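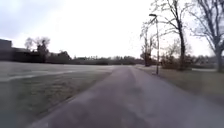

Week 4: The Drikmont path fault

Right, so last week was all theory and a fair few of you looked half asleep by the end. This week is a proper failure, and it's one of mine, so feel free to enjoy it.

The robot is Plivotari, our small outdoor rover, and the route is the path at Barrios that some of you will be using for your projects. The path finder is Drikmont. It takes the forward camera view, labels each pixel as path or not path, and passes a left edge and a right edge to the steering. The steering then aims for the middle. That's the lot! If the edges are good, the robot drives nicely. If an edge is wrong, the steering will follow it with complete confidence.

Look at what it has to work with at Barrios. There are no kerbs and no painted lines, just grey tarmac running softly into dull grass, and on a cold-looking pale day the two can be surprisingly close in brightness. You and I have no trouble with it. We know what a path is. Drikmont only knows what its training pictures looked like, and (my fault, this bit) I'd picked mostly summer ones, August in particular, with lovely strong green on both sides.

What happened

Remedios Prieto was walking alongside with the stop button and I was watching the laptop. The rover went along happily, then began to drift right. I thought it was a wheel problem and said so, loudly. It carried on drifting, put 2 wheels on the grass and started to tip towards the path, and Remedios hit the stop. No damage, nobody hurt, one red-faced lecturer.
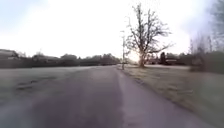 Fig. 2. Heading into low sun, with the paler strip along the right-hand side of the path.

When I went through the log afterwards, the right edge was wrong in 527 frames. The jumps came when the sun was in view. Drikmont had lumped the pale strip and the verge together and called the whole lot path, so the "middle" slid over to the right and off we went. The wheels were fine. I apologised to the wheels.

The part I'd like you to think hardest about is the confidence score. It stayed high all the way through, and our automatic stop was set to trigger on low confidence. So the safety check was asking the path finder whether the path finder was all right, and of course it said yes. Xiomara Ridgeway had written exactly this in the margin of my test plan and I'd ticked it as "noted". Please don't tick things as noted. 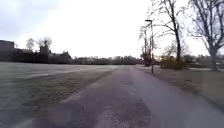 What we changed

Path width is now checked against the last few seconds. If it grows suddenly, the rover slows down and then stops.

The tilt sensor can cut the motors by itself, without going through Drikmont at all.

Bare trees, dull grass and low sun have gone into the training set, along with patchy tarmac.

The person with the stop button stays on the grass side, within arm's reach.

Before Monday's lab

Open the log in the Tridudo folder and find the first frame where the right edge jumps. Write down what the steering did next, and how long a sensible person would wait before pressing stop. Then suggest 2 checks that don't rely on the camera (the tilt sensor is taken, sorry). Half a page is plenty, and scruffy sketches are very welcome.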